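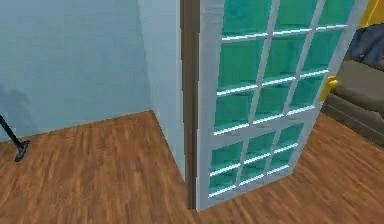

Islow Evening Classes > Home and Garden > Paint and Color > Week 3 notes

Reading time: 6 minutes

We use cookies to remember your settings. Accept / Manage

Week 3: Why the color on the wall is never the color on the chip

Okay, so last week ran long and we only got halfway through undertones, which means I'm starting there and then moving on to light. Bring your chips back if you took some home. The shop fan deck on my desk has gaps in it now and I'd like to fill them before the next group comes through!

Undertones, the second half

An undertone is the color hiding in a color. You hardly see it in a strong red or a deep navy, but in the pale stuff it runs the show. Grays, beiges, whites, soft blues, that's where people get burned. You pick a calm gray, you put it up, and by dinner time you've got a lavender bedroom.

The trick I gave you was to lay the chip on plain printer paper. Do that first, every time. Then lay it next to two or three other chips that are supposed to be the same color. Four "grays" side by side will sort themselves out in seconds: one goes green, one goes purple, one looks like wet sand. On its own each of them just looked gray.

You can also look at the darkest color on the strip. Most strips (not all of them, some companies put unrelated colors on one card) are the same family going from pale to deep. If the bottom square is clearly a teal, then the pretty pale one at the top has teal in it too, and a whole room of it will let you know.

I did this wrong in my first apartment. The color was called Flasia Mist and I bought it from the name and a chip the size of a stamp. Whole living room. It was mint. I lived with it for two years out of stubbornness.

Light, part one: windows

If you're in the northern half of the world, a room with windows facing north gets cooler, bluer light and pretty even light all day. South-facing rooms get warm, strong light that can wash out a pale color around noon. East is bright and yellowish in the morning and then goes flat. West is dull until the afternoon and then everything turns orange for an hour or two.

What that means for paint:

- North: cool colors get cooler. A blue-gray can turn pretty gloomy. If you love it, go for it, but look at it on a rainy day before you buy.
- South: you can get away with nearly anything. Very pale colors might just read as white.
- East: think about when you use the room. A breakfast room and a TV room want different things.
- West: go easy on the warm colors if you're home in the evenings, they get strong.

Outside stuff counts as well. A big tree, a brick wall across the alley, a green lawn right under the window -- all of that bounces color in. I've seen a white ceiling go faintly green from a lawn.

Light, part two: bulbs
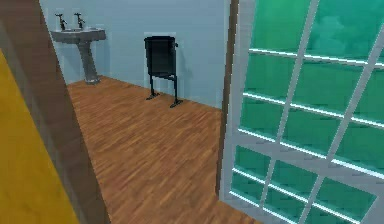

Bulbs have two numbers on the box you should care about. Lumens tell you how much light, kelvin tells you what color the light is. Lower kelvin is warmer and more yellow, higher is cooler and bluer. For most living spaces people are happy around the warm end, and garages and workrooms are where the cool ones usually end up. Forget watts for this. Watts are how much power it uses, and an LED doesn't need many.

Please don't mix bulb colors in one fixture. I know the old ones are still good, I know you have a drawer of them, put them in the closet light.

There's a third number, CRI, that isn't always on the front of the box. It's a score out of 100 for how well colors show up under that bulb. If a color looks great by day and muddy at night, check the CRI before you blame the paint.

Colors talk to each other

The last piece is what sits next to what. A color shifts depending on its neighbor, and floors are the neighbor people forget. A reddish floor makes a pale blue or gray-blue look bluer. A yellow hallway makes the room you walk into feel cooler than it is, at least for the first minute until your eyes settle. So if you're doing two rooms that you can see at once, test them together. Tape up both samples and stand where you'd normally stand.

Trim too. Dark trim makes the wall look lighter. Bright white trim can make a creamy wall look dirty, and I mean really dirty, like someone smoked in there.

How to test (do this for homework)

Don't paint little squares straight onto the wall. You'll see the old color all around them and it throws you off, and then you've got ridges to sand down. Use poster board:

1. Paint the whole board, two coats, and leave a thin white border.
2. Let it dry overnight.
3. Move it around the room. Behind the sofa, next to the window, in the darkest corner.
4. Look at it at 8 in the morning, at lunch, and with the lamps on.
5. Write down what you see before you ask anyone else.

Sample pots at Quaye are fine for this. They only come in one finish there, so ignore the shine and look at the color.

A bit of math, since somebody asked

A US gallon is 128 fluid ounces and a quart is a quarter of that. To figure out how much you need, add up the widths of the walls, multiply by the height, and check that against the coverage on the can. Double it for two coats. I don't bother taking out doors and windows unless there are a lot of them, the extra goes in a jar for touch-ups. Label the jar with the room!

For next time

Bring one painted board and your notes from step 5. Also read the handout on finishes, the one with the Bisia sample card stapled to the back. We'll do flat, eggshell, satin and semi-gloss, and I'll have boards of each to pass around.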